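Fiker project FAQ: how I gather the examples

I get asked the same handful of things about Fiker whenever it comes up, so I've finally put the answers in one spot. If yours isn't covered, leave a comment and I'll add it when I get a minute.
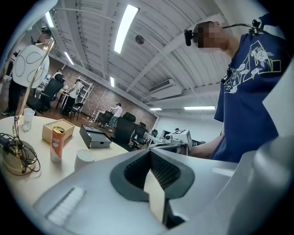 What is Fiker, in plain words?

It's a set of recordings of people doing small everyday jobs with a hand-held gripper. You squeeze, it grabs, and the camera on the gripper records the job from the gripper's own point of view. We feed those recordings to a learning system, and the hope is that a robot arm with the same sort of hand can pick up the knack. I look after the recording side. The training side happens over at Hollton, and they know heaps more about it than I do!

Why is everything bent in the footage?

Fisheye lens. It squashes a huge chunk of the room into a circle, so you get the table, the far wall and the ceiling lights all in one go. Your eyes get used to it after a day or so. We leave the bend in the raw files, and if you want it flattened there's a script called Killano in the tools folder that does a decent job (the corners go a bit mushy).

Do you tidy the room before recording?

Not really. Cups, drink cans, open cardboard boxes, a tangle of cables around the base of a lamp — it all stays if it's there. People keep working at their desks too. A system that has only ever learned from bare tables gets very confused by somebody's lunch.

Are people's faces in there?

They get blurred or pixelated before anything is shared. If you spot one we've missed, please tell me which clip and I'll pull it that same day.

How many clips are there?

2,892 at last count, after throwing out the duds. That was in June and we've kept going, so the number on the download page may be higher by now.

How long is a session?

60 minutes, then a proper break. I tried going longer early on and my clips got sloppy, all rushed grabs and crooked put-downs. Your wrist will complain well before your brain does.

What makes a clip a dud?

Mostly a hand over the lens, or starting the recording halfway through a grab. Slow and a little clumsy is fine! I keep fumbles as well, as long as the person recovers and finishes the job. They're tagged "Ko" in the index, so you can filter them out if you'd like.

Can I record some at home?

Yes please. Start with 2 practice clips and send those in first, so I can check your settings before you go and do 100 of them with the lens smudged. I've done that to myself and it was a sad afternoon.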